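Television Serial Writing, Handout 4
How a Season Is Closed: the Finale, the Time Jump and the Promotion Around It

Please read this before the seminar. Bring your own notes about one finale you have watched completely, together with the episode before it.

1. What we mean by a finale

In this course we use the word "finale" for the last episode of a season, and "series finale" for the last episode of the whole show. Students often mix the two in their essays, and then the argument becomes difficult to follow. A season finale must close some stories and leave others open. A series finale has a different duty. It can leave a question open too, but the viewer should feel that the writers chose this question.

Our main case is the crime serial Wullberg, which we began in Handout 2. It has 22 episodes in its first season. The second case is Prendau, a family drama which is much slower. Please do not compare them only by the number of events. Prendau has an episode where a family waits for a telephone call during the whole evening, and it is one of the most tense hours in the series.

2. The two-step ending

Many writers' rooms build the ending in two steps. The big conflict is finished in the episode before the last one, and the last episode shows the results. In Wullberg the arrest happens in episode 21. Episode 22 has no chase and almost no police work. We see the harbor office the next morning, the sister who must decide about the house, and the detective who returns her keys.
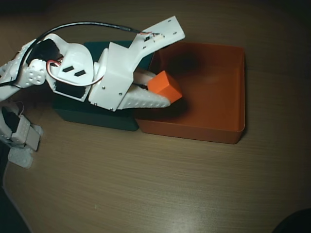
Some viewers were disappointed by this and wanted the arrest to be the last thing. I ask you to think about what would be lost. If the arrest closes the season, the sister's story has no place to go, and she carried nearly half of the scenes since episode 9. The rule I give to students is simple: write down who has the most minutes on the screen, and check if this person receives an ending.

In Prendau the order is the opposite. The father's secret comes out only in the final eight minutes of the season, and the reactions are kept for the next year. This is called a cliffhanger, but it is a quiet one. A cliffhanger does not need danger. It needs a piece of information which changes how we understand the people in the room.

3. The time jump

A time jump (also "flash-forward", when we later come back) moves the story over months or years. It is attractive to writers, as it removes many small problems. Children are grown, a trial is over, a shop has new owners. It also costs something. The viewer was not present, and must now be told what happened.

There are several usual ways to tell it:

The visible change. A character has another haircut, another apartment, a ring or no ring. It is quick, but it works only for simple facts.

The newcomer. A person arrives who does not know the past, so the others must explain. Be careful here, because the explanation easily sounds like a lecture.

The delayed answer. The episode behaves as if we already know everything, and gives the missing facts one by one. Wullberg uses this at the start of season 2. We understand only in the third scene that the detective has left the force.

In your scripts, please use one of these ways as the main one. When all are used in the same opening, the reader gets tired before the story starts.

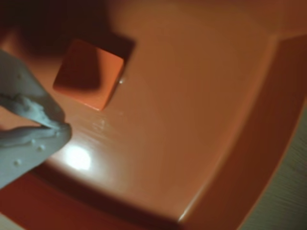
A note about the length of the jump. One year is short enough that the old quarrels are still warm. Ten years makes almost a new show with the same names. Between these two there is a difficult area, four or five years, where the viewer expects that the characters are changed but still remembers exactly how they spoke.

4. The synopsis before the broadcast

A finale synopsis is a small text with a difficult task. It must invite the viewer and must not give away the ending. Most are between two and four sentences. Look at this one, written for Prendau:

"As August ends, the family meets at the lake house for the last time before the sale. An old letter brings everyone to the same table, and Ilse's room is opened again."

It names a place, an occasion and an object. It does not say what is in the letter. The verbs are in the present tense, which is normal for this form. Notice also that the father is not mentioned at all, although the episode is mostly his.

5. Exercise for the seminar

Read the final script of Wullberg, season 1, which is in the Plinix folder. The Kovačević edition has scene numbers, so please use that one when you quote. The passage we will discuss starts on page 354.

Write a synopsis of the episode in no more than three sentences. Then write a second one for the same episode, but from the side of the sister.

Prepare also a short answer, half a page, to the following: if season 2 started one day after the finale and not after the jump, which two scenes would the writers be forced to show?

Texts should be in the folder by 6 p.m. on the evening before we meet. Handwritten pages are accepted if they are easy to read.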